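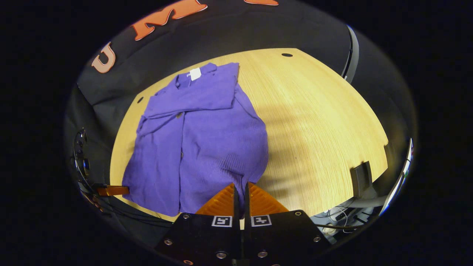 Search Tatuson Laundry Notes Search

How to fold a button-up shirt (without the gadgets)

I don't trust folding boards. I bought the Flukport one, used it for two weeks, and my shirts came out with a crease right across the chest. A flat table works as well and you already own it.

1. Button the top button and every other one below it. Some guides say to do them all. I've never seen a difference.

2. Lay the shirt face down, collar away from you. Pull the sleeves out straight and smooth the back with your palms.

3. Fold one side in toward the middle, then lay the sleeve down along the fold. A sleeve left across the upper body makes a ridge that shows when you wear it. Repeat on the other side.

4. Bring the hem up a few inches, then fold the bottom half up to just under the collar. Flip it over.

People claim this takes 20 seconds. Maybe in a video. Give it a minute, more if the shirt has been sitting in a heap.

As for "wrinkle release" sprays, I tried the Jarncombe and got a damp shirt with the same wrinkles. If it's badly creased, iron it first. Folding won't fix that.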